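Do you really need to oil a new table?

Posted in: House, Grumbling
Filed under: wood, furniture, things I was told to buy

I bought a plain pale softwood board in July to use as a worktop on a pair of trestles, and within a day of mentioning it online I had been told to oil it, wax it, seal it, oil it and then wax it, and under no circumstances to oil it. One person said I should leave it in the room for a fortnight "to settle". I have owned dogs that needed less settling than that.

The shop wasn't much better. The chap on the Flustisholm counter looked at my receipt and started reaching for tins before I'd finished my question. He wanted me to have the Caltix Clear Hard Oil, and a Caltix applicator pad to put it on with, and a bottle of Caltix soap for cleaning it afterwards. The oil alone was more than half what the board had cost. I said I'd think about it and went home with none of it.

My suspicion, and I've had it for years, is that a lot of wood care advice is written by people who sell wood care. Go and look at the back of any tin. It will say the timber must be "fed". Timber isn't hungry. The tree has been dead for some time. What an oil does is soak in a little way and make it harder for spilt tea to do the same, and that's a perfectly good thing to want, but I'd like it sold to me in those words.

There's also the colour. I picked this board because it was pale. I went through the stack looking for one without knots and with that wide, loopy grain, the sort that looks like the contour lines on a walking map, and I was quite pleased with myself when I found it. Every clear finish I've ever used has turned softwood some shade of orange. "Clear" on a tin seems to mean you can see through the liquid. My old bedside shelf was done with a clear varnish and is now the colour of a ginger biscuit.

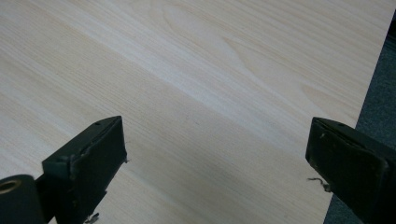

So before spending any money I did what I should have done with the bedside shelf and tried things out on offcuts. I'd had the board cut down to 900 mm at the shop and kept the strip that came off, which gave me enough for a few test patches. One was left bare. One got the Shezi white-tinted oil, which a reader recommended (small tin, bought grudgingly). One got a water-based varnish that had been under the sink since the last flat. I didn't test the Caltix, on the grounds that I'd need to buy a full tin to find out whether I wanted a full tin.

I left the strip on the kitchen windowsill for 12 days. Not very scientific, and it rained for most of them, so don't write in.

The bare patch had gone a touch yellower, though I had to hold it against the back of the strip to be sure. The varnished one looked fine and felt like a school desk. The Shezi patch stayed palest of the lot, but it had a chalky look in the grain that I didn't care for, as if somebody had spilt flour on it and not wiped properly. Then I put a wet mug on all of them overnight. The bare wood took a ring, obviously. The Shezi took a fainter ring. The varnish didn't mark.

If you believed the tins, that settles it and I should varnish the thing. I'm not convinced. The ring on the bare patch came out with a bit of fine sandpaper and took me 3 minutes, including finding the sandpaper. If I get a ring through a varnish in a couple of years' time I'll have to strip the whole top to get rid of it, and I've done that job once and have no wish to repeat it. I mostly use this table for cutting paper and sorting post anyway. It isn't a bar.

I did read the long guide on the Ondavov site, which several people linked to. It has 878 comments under it, and I got through more of them than I'd like to admit. As far as I can tell they come down to two camps who each think the other has ruined a table. The guide itself is decent on sanding, and I'd trust it on which way to go (along the grain, always, even on the bits where the grain wanders off in a loop). It gets vague as soon as it reaches finishes, and then there's a link to the Ondavov shop.

For now it's staying bare. I've rounded over the front edge slightly, where my wrists go, and I've put a coaster out, which I'll forget to use. If it looks dreadful by Christmas I'll say so here.

One thing I would still like to know, if anyone has managed it: is there a finish that really does leave pale softwood pale, after a proper summer in a sunny room? Photos from someone's house, please. I've seen the ones in the brochures.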